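An afternoon at the Pokley open day

On 25th October I took the early bus to Pokley to see robots pick up small things from a table. My wife asked me if this is really how I want to spend a free day, and I said yes, very much. I repair office chairs and desk lamps for a living, so my hands do this kind of work every day. I wanted to see how a machine does it.

The open day was made by Fadiseo, a company that rents two floors in the old seed warehouse behind the station. At the door they gave me a paper sticker with my number, 77, and a young man told me to follow the yellow arrows. The first two rooms were for children, with a drawing corner and a very loud machine that sorted candies. The third room was the one I came for.
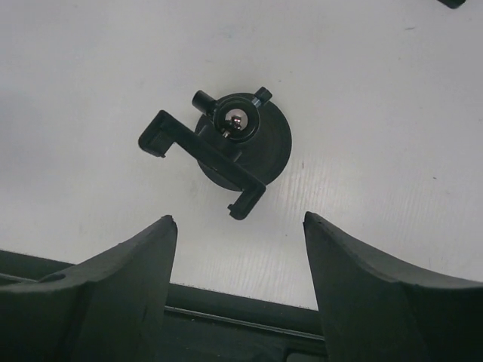
Calum Drummond
Repairs things, writes about it slowly

The work in the third room is called "desk objects". The robot has to deal with the kind of items that people keep on a desk or in a bag: cases, holders, mounts. The engineer who guided us, a tall woman with a Dutch accent, told us they selected these because they are annoying. I liked that word. A wooden block is easy, she said, every laboratory in the world can move a wooden block.

The holder at the top of this page is a good example of annoying. It has a round black base, a socket with a shiny metal ball inside, two knobs on one side, and a bracket with two jaws lying across the base. When I take such a thing in my hand, I don't think at all. My fingers find the knob by themselves. But from straight above, which is how the small camera at the gripper sees it, it is black on black on black. Only the ball shines, and the shine is a trap, because a reflection moves when the camera moves. The engineer told us that in the spring the system was trying again and again to take hold of a reflection. People laughed, but I had sympathy. I have done the same with a screw under a bad lamp.

A boy asked why the fingers of the gripper are so pointed and not soft like ours. She answered that they tried soft ones and the soft ones were worn out in 12 days. So now they use the harder type and teach the system to be gentle. I am not sure that "gentle" is the right word for a machine, but I don't have a better one.

The station has a name, Jerker. I thought it was a joke about how it moves, and maybe in the first month it was one. Now it moves quite smoothly. The software that decides the movements is called Arango, and it learns from recordings. A person leads the two arms through the task, the arms remember, and after many recordings Arango begins to do it alone. For the task with the flat case they have 3000 recordings. I asked how many a person would need. She looked at me kindly and said she has a small daughter, and it was also a lot.

We were allowed to stand quite near, behind a rope, for the part with two arms. This I enjoyed the most. One arm alone looks to me like a crane. Two arms that meet at the same object look like somebody working, and I could not stop watching the place where the grippers come together. If one pulls a little too much, the case turns, and the other arm must allow it. My teacher in the repair shop used to say that the left hand must listen to the right hand. He was talking about chair springs, but it is the same lesson.

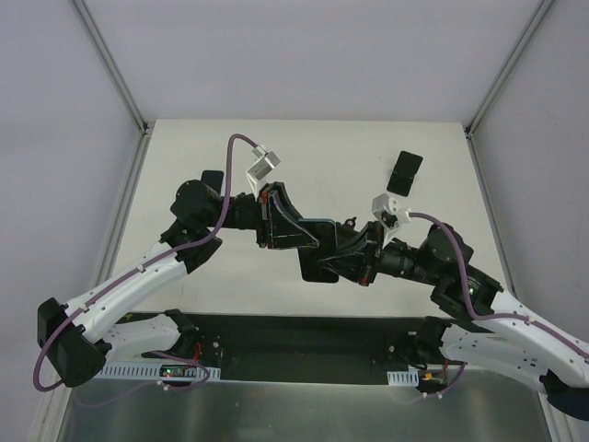 Both arms at the flat black case, with more black things waiting farther back on the table.

I watched eleven attempts. Some went well and some did not, and the people of Fadiseo did not hide the bad ones, which I respected. When the case fell, the engineer just put it back and wrote something in her notebook. There was no music and no big screen with promises. A visitor near me was disappointed and said he saw faster ones on the internet. He left before the end -- his loss, I think.

For those who are interested in details as I am: look at how the purple cables are fixed. They go along the white part of the arm with small white clips, and at the elbow there is a wide loop so that the joint can bend. I have seen expensive desk lamps where the cable was given no such loop, and all of them came to my shop sooner or later.

I had two questions which I forgot to ask. How does it know how hard it is pressing? And who tightens the knobs on the holder, if they come loose? If anybody from Fadiseo reads this, please write to me.

On the way out I bought a cheese roll and missed the bus, so I walked along the canal to the next stop. They said there will be another open day in the spring, with the upper floor open too. I already told my wife.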